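I met Sheyla Tamayo because my sewing machine died, and I'm still a little bit glad it did. A neighbor told me to take it to the repair counter at Isel, the fabric store behind the post office, and there was Sheyla with a flashlight between her teeth and somebody's old Arkard in pieces in front of her. She took one look at mine and said, "Who's been oiling this with cooking oil?" (Me. It was me.)

So of course I asked if I could come back and interview her, and she said yes as long as I came before the store opened and brought coffee. I showed up at seven with two large ones and she drank most of both.

Sheyla has been fixing sewing machines for 17 years. Before that she hemmed pants at a dry cleaner called Kanaan, where the machines broke down all the time and the owner wouldn't pay for a repairman. "I got tired of waiting," she told me. "I had a stack of pants up to my shoulder and a machine that wouldn't pick up the bobbin thread. So I took the plate off. It was all lint in there, like a dryer. I cleaned it out with a toothbrush and it ran fine, and after that everybody brought me everything."

I asked what goes wrong most often and she didn't even let me finish. "Needles! People leave the same needle in for years. They'll spend good money on thread and then they come in telling me the timing is off, and I change the needle and hand it back." She does charge for that, by the way, but only 3 dollars, and she gives you the lecture for free.

The thing I wanted to hear about most was heavy sewing, because I've been trying to make bags and canvas aprons on a machine that was meant for pillowcases. Sheyla got very lively on this subject. She loves anything with pockets and straps and binding on it, and she has a whole speech about webbing and how people rush it.

"You get to the thick part and you step on the gas," she said. "Don't! Take your foot off the pedal and turn the wheel with your hand. Go over the hump one stitch at a time. You're going to be there an extra minute, so what? Then you don't come see me with a bent needle bar."

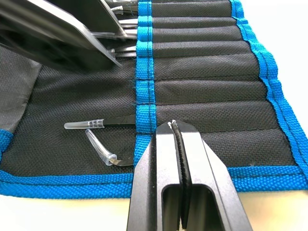
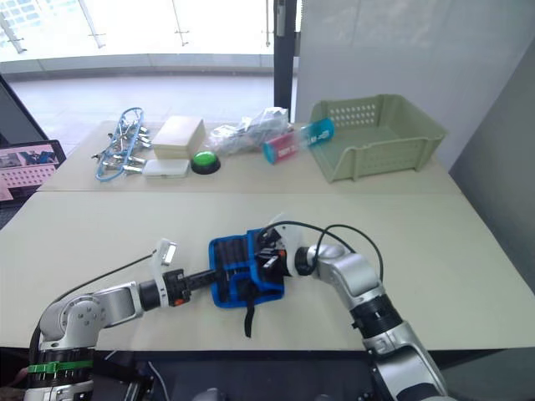
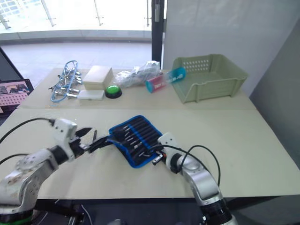 She also told me to stop pulling the fabric from behind, which I do constantly and had no idea was a problem. "The machine has feed dogs. Let them do their job. When you pull, the needle bends just a hair and hits the plate, and then you've got a little burr down there that shreds your thread for the rest of your life." I went home and ran my finger over my needle plate and, well, there it was.

We talked for a while about whether new machines are worse than old ones, which I figured she'd have strong feelings about, and she kind of surprised me. She has an Enuta at home, the computerized one with the big screen, and she's crazy about it. "People want me to say the old ones are better. Some of them were junk in the first place! My grandmother had one that walked off the table if you went too fast." What she doesn't like is when she can't get the case open without snapping a tab, and she showed me a whole coffee can of broken tabs she keeps under the counter.

Her grandmother came up a lot, I should say. She was the one who taught Sheyla to sew, in a kitchen in El Paso, starting with doll blankets and moving up pretty fast to school uniforms for the cousins. "She'd rip out my seams while I was at school," Sheyla said, laughing. "I'd come home and the skirt would be back in pieces on my chair. She never said a word about it. I just had to sit down and do it over."

Does she do that to her own students? She teaches a beginner class at the store in September, two evenings a week, and she swore to me that she doesn't touch anyone's seams. "I do look at them for a long time, though," she said, and then she gave me the look, and I can see how that would work.

By then a man was knocking on the glass with a serger under his arm, so I asked her fast what I should buy for the aprons. Size 16 needles, she said, polyester thread, and a walking foot if I could find one used. And real machine oil. She put a bottle of it in my bag herself and rang it up before I could say anything.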